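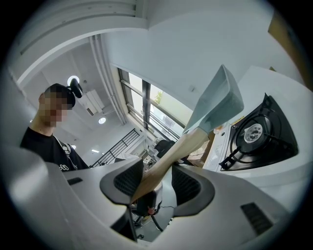
Clarkel hand-held gripper kit: buy the full set or just the grippers?

Posted in Robotics Kits and Parts, 23 January 2018

Cadi Bowen
We want to record people doing small kitchen and workshop jobs by hand and then use the recordings on an arm we already own. Clarkel sells a hand-held gripper with the camera built in, and they quote it two ways. The full set has two grippers, a headset mount, a calibration board, spare fingers and a year of their processing service. The short set is two grippers and a USB stick.

The difference in price is large for us, and I can't get a straight reply from the reseller (Petley) on what we would lose with the short set. I have these points to clear up:

Do the mesh-pad fingers hold thin handles, things like spatulas and scrapers? Most of our tools are that kind.

Is the processing service worth paying for, or can one person with some Python do the same work?

How long does the battery last in real use? The brochure says 3 hours.

We have one arm, made by Somboon, and no plans to buy another. Budget gets decided in June but I need to send in the request well before that.

Kelly Moura
We've had the full set for most of a year. I'll go through your points in order.

Thin handles are fine with the mesh pads as long as you close on the handle squarely. Round handles can turn in the grip when the head of the tool is heavy. We tell people to take the tool near its balance point and that took care of most of it. The pads do wear. We changed ours after 1,000 recordings and should have done it sooner. Clarkel sells them only as a pack of 12, so ask for a pack to be added to the quote before you sign.

The processing service is the part I'd drop. You upload the day's recordings and get back gripper position and finger opening over time, plus a list of recordings that failed. It does that well enough, but the turnaround was slow for us and we ended up running our own script for a quick check on the same day. If your person with Python has done camera calibration before, give them two weeks. If they haven't, pay for the first year and let it lapse.

Battery: we get a bit under the brochure figure. Charge one gripper while you use the other.

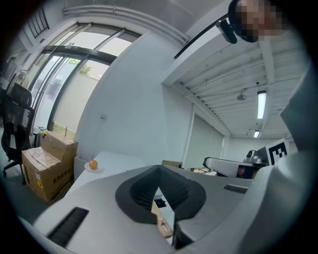
Buy the calibration board whichever set you choose. You can print your own, and we did at first, but paper on foam board warps and you will chase the error for days. Ours is a rigid one and we keep it standing behind the arm. You can also see the other finger style here, the V-shaped one with the ribbed grooves. I'd want those as well if you do any work with blocks or square stock. They are not in the short set, and Petley listed them as a separate line when I asked.

One more thing on the headset mount. It is comfortable enough with short hair and slides with long hair. Try one on before ordering more than one.

gantry_dave
short set. the rest is padding

we bought ours from Clilteck not Petley and they threw in the charger. ask them for a quote even if you don't use it

Cadi Bowen
Thanks Kelly, that helps a lot. Two follow-ups. Does the service accept recordings made with the short set, if we decide later that we need it? And did you have to change anything on the arm side to use the same fingers there?

Kelly Moura
Yes to the first, you pay by the month and there's a setup fee. Get the fee in writing. We were told one number by phone and invoiced another.

For the arm, there is an adapter plate. Ours is a different make from yours, so send Clarkel the bolt pattern of your flange and ask them to confirm it. The finger travel has to match between the hand-held unit and the one on the arm, or the opening values come out wrong. It's a setting in version 13 of their software and later. Before that you had to edit a file.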